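How to clean and reset a table with a checkered cloth (without taking the cloth off)

Quick one today. The window table gets used for everything in our place, breakfast, homework, mail, and I don't have time to wash a tablecloth every other day. So this is the in-between clean. Takes me 4 minutes, up to 36 if somebody spilled syrup.

What you need
Two microfiber towels, dark ones are fine
Spray bottle, plain water plus a drop of dish soap
Lint roller
Small tray for the odds and ends

Step 1. Clear the small stuff
Everything little goes on the tray. Pens, cubes, keys, game pieces, whatever. Don't sort yet! Sorting is how you lose half an hour. Plant and mat can stay for now.

Step 2. Dry first
Dry towel, bunched up in a loose knot. Start at the window side and work toward you. Crumbs hide along the edge of the mat so go around it, then lift and get under. Short strokes. If you drag long ones the cloth slides and then you're straightening it twice.
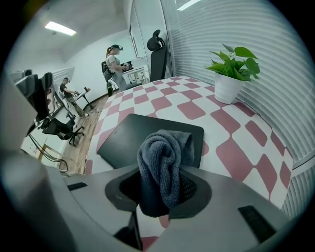
Somkiat Jaidee: I'd do the blinds before any of this. Every time I wipe the table first the dust from the slats comes down on it and I have to start over. Also a lint roller pulled the fuzz off my good cloth, so try it on a corner.

Fair point on the blinds, adding it. If yours are dusty do them first, top slat down, closed one way then flipped the other. And yes test the roller.

Step 3. Spots
Spray the towel, not the cloth. Dab. Press for a few seconds, lift, turn to a clean bit of towel, again. Pink checks hide a lot, the white ones hide nothing, so check those. Grease needs a second go with a bit more soap. Coffee that's been there since January, sorry, that's a wash. The Laltum cloth I had before this one went in at 68 degrees once (borrowed machine, Celsius, didn't look) and came out the size of a place mat. Read the lable.

Step 4. Under the plant
Lift the pot, wipe the bottom of it, wipe the ring. Let the cloth dry before it goes back down or you get a new ring. Mine has heart-shaped leaves and they collect dust like crazy, so wipe those too while your at it, one hand under the leaf.

Where it goes back depends on who's using the table. Corner by the window if someone needs elbow room. Toward the middle of the far edge if it's just for looks.
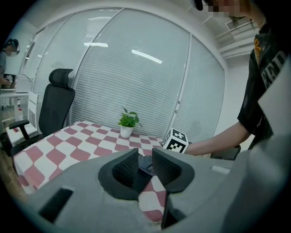
Step 5. Straighten
Pull the cloth from the corners, never the middle. Use the checks as your guide, a row of squares should run even with the table edge. Look at the drop on the end, if it hangs crooked there it's crooked everywhere. Smooth from the center out with flat hands.

Step 6. Put things back
Now sort the tray. Only what belongs on the table goes back on it. I allow 3 things. The rest goes in the Hilatwood drawer unit in the hall, or back to whoever left it.

Towels in the wash, no fabric softener, it ruins microfiber. Hang to dry.

Next up is the chairs, those are worse.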